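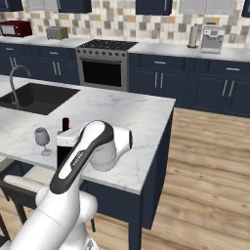

2020年10月12日

早上被雨声吵醒，索性不睡了，披了件毛衣坐到窗边，把奶奶留下的那本菜谱又翻了一遍。搬来佩克霍姆（Pekholm）这几年，翻得最多的书就是它了，封面都快掉下来，我用胶布粘过两回，粘得歪歪扭扭的。

今天想做的是酸菜。说来惭愧，八月里那一坛做坏了，盐放少了，天又热，揭开盖子那股味道，我到现在还记得！后来写信问佩丽汗（Perihan Gökçe），她回了我长长的一封，说她母亲从前在老家腌菜，从来不称盐，抓一把尝一尝，咸得皱眉头就对了。我哪有这个本事呀，还是老老实实拿秤称。

上午去市场买白菜，雨小了些，路上踩了一脚水。卖菜的埃克雷姆挑了最实的几棵给我，一共四十几块，非要抹掉零头，又塞给我一把小辣椒，问我母亲的腿好些没有。我说好多了，上个礼拜还自己下楼晒太阳呢，他听了高兴得很，站在那里又聊了半天他女儿考学的事，后头排队的人也不催，都跟着听。

回来切菜，切得手腕发酸。中间玛乔丽打来电话，说读书会要换地方，原来那间屋子太冷，坐到后来大家都缩着脖子。她想让我下回带一点点心去，我满口答应，放下电话才想起家里的面粉只剩一个底了，明天还得再跑一趟。

菜码好，一层盐一层菜，压上石头，已经下午三点多。我给坛子贴了张纸条写上日期，省得像上次那样记混。按奶奶写的，要等九天才能开盖看一看，她在旁边还添了一行小字：“急不得。”她的字瘦瘦长长的，“急”字下面那个心总是写得很大，小时候我学她的样子写，被老师圈出来过。

晚饭懒得弄，煮了碗面，卧了个鸡蛋，切了两只埃克雷姆给的辣椒进去，辣得直吸气，倒是一身都暖和了。给母亲打了电话，她问我坛子放在哪里，我说放在楼梯底下，她说那里好，阴凉。然后又讲起奶奶那只大缸，搬家时送给了邻居，她一直有点后悔。

雨又下起来了。明天记得买面粉，还有给佩丽汗回信。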